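How Do I Know if Someone Else Is Using My Wi-Fi?

Is somebody on my network right now?

Possibly, but count your own stuff first. Most of the mystery devices people write to us about turn out to be a thermostat, a printer in the closet, or a tablet that a child was told to put away. Log in to your router, open the page called Connected Devices (or Clients, or Attached Devices, as every maker insists on its own word) and read down the list. Anything you can't place, switch off your known gadgets one at a time and see what stays.

Why do the names in the list look like alphabet soup?

Many gadgets never bother to introduce themselves. The router then shows a MAC address, a string of twelve letters and digits. The first six often point to whoever made the network chip, and free lookup sites will translate them. Don't be alarmed if your light bulb claims to come from a company you've never heard of. Phones muddy this further by using a random address on each network, so the lookup may find nothing at all.

My internet is slow. Is that proof?

No. Slow internet is proof of slow internet. Backups, game updates and a router parked behind the fish tank will all do it. Check the device list before you accuse the people upstairs.

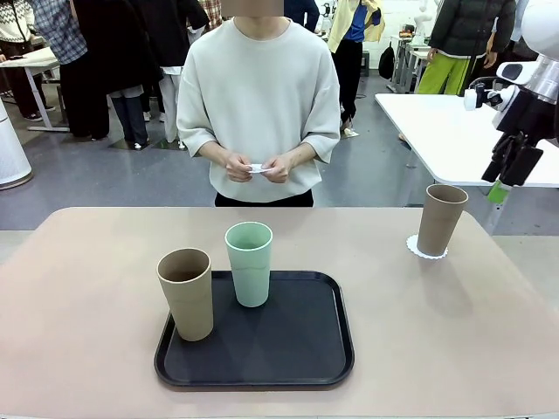 How do I kick off a device I don't recognize?

Change the Wi-Fi password. Every device is disconnected and has to sign in again with the new one, your own included. Blocking a single device from the router's menu is quicker, but a modern phone can come back under a fresh address a minute later.

What makes a decent password?

Length. Four or five unrelated words picked at random will beat your dog's name with an exclamation mark. If your password is the street address, please stop reading and go fix that. We'll wait.

Which security setting should I choose?

WPA3 if everything you own can handle it. If something older refuses to join, use the mixed WPA2/WPA3 mode. WEP has been broken since the early 2000s and belongs in a drawer with your pager. And turn off WPS, the feature that lets gadgets join with a short PIN.

Can a person on my Wi-Fi see what I'm doing?

Less than you fear, more than you'd like. Most websites are encrypted, so your bank password isn't floating around the living room. Someone on the same network may still be able to poke at shared folders, cameras and printers, and anything they download goes out under your connection.

Do I need a guest network?

If you ever have guests, yes. Put the smart plugs and the talking doorbell on it too. They don't need to be near your laptop. One catch is that some gadgets can only be controlled from a phone on the same network, so try it with one before you move the whole zoo.

Should I hide my network name?

You can, but free scanning tools find hidden networks without much effort. Mostly you'll be inconveniencing your mother-in-law.

What about the router's own password?

It's separate from the Wi-Fi one, and plenty of people have never touched it. Change it, turn off remote management unless you use it, and install updates when they're offered. A router whose maker has quit updating it should be replaced, however faithful it has been.

Answers by Lucyna Sadowski for the Akwood help pages. Last updated 5th November.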